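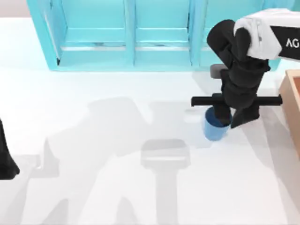
Figure 1. Simulated cup grasp, one finger inside the rim and one against the outer wall.

Cludo grasp planner, progress report to Bralalik
Sep 22, 2024
Prepared by Morfudd Probert

Work since March has centred on the contact model and the motion planner. The rim grasp in Figure 1 is now generated by the planner from the cup's pose and mesh. Hand-tuned offsets have been removed from the configuration files.

Planner. Savvas Stefanou replaced the sampling stage with a seeded search. The planning budget is 300 ms per query. Queries that exceed it are logged and dropped. Both arms are included in the collision model, as are the cabinet and the wooden box.

Contact model. The simulator step was cut to 2 ms to stop thin-walled objects jittering between the fingers. Run time has increased and we have not recovered it.

Evaluation. The regression set holds 400 start poses. Results by pose are in the attached spreadsheet. Five poses close to the cabinet still return no valid path; Michalis Tsoukalas is checking the clearance margins.

Next period: placement into the box, perception noise on the cup pose, and a colour-independent segmentation test.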